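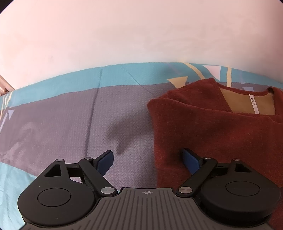

Figure 1. Gripper with ribbed grey housing.

Project report: The book illustrations of Damián Villaseñor
January 6, 2020

Background

Damián Villaseñor is remembered mostly as a painter, but he also made pictures for 41 books over his working life. My project looked at seven of them, all published by Fekete, a small press that dealt mainly in poetry and folk tales. I wanted to find out whether he treated book work as seriously as his canvases.

Sources

I used the Atberg library, which holds 138 of his preparatory drawings, and read his letters to the press on microfilm. Some of the letters are undated, so I put them in order by the paper and the ink colour.
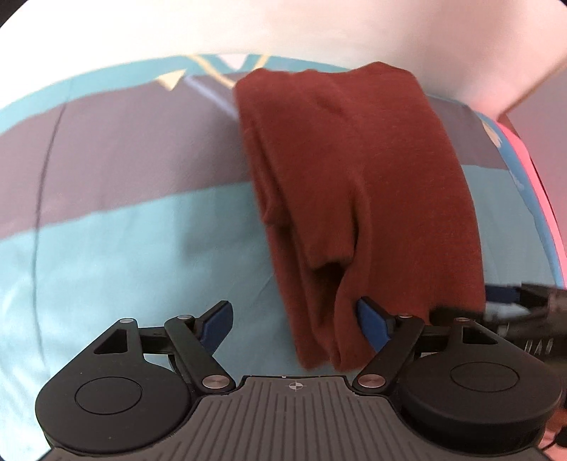 Figure 2. Folded dark red cloth held over a patterned bed cover.

Findings

The early books use woodcut only. From Firnon onward he switched to etching with hand colouring, and the pages become much lighter. The publisher was not happy about this - one letter complains that the tinting added weeks to the job. He kept doing it anyway.

The clearest case is Zevent, a long poem in two volumes. There are four surviving versions of the frontispiece, each with the figure moved a little further from the centre. He wrote in July that he would not release the plate until the margin was right.

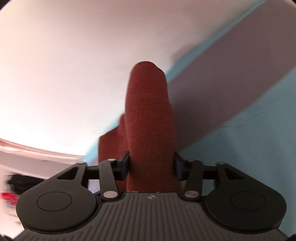

I had expected the book drawings to be copied from paintings, as two older catalogues claim. In the seven books I studied, I found only one direct copy. In three cases the borrowing went the other way and a drawing later became a canvas.

Limits

I could not see the Firnon proofs in person and worked from scans. The dates I give for the undated letters are my own estimates.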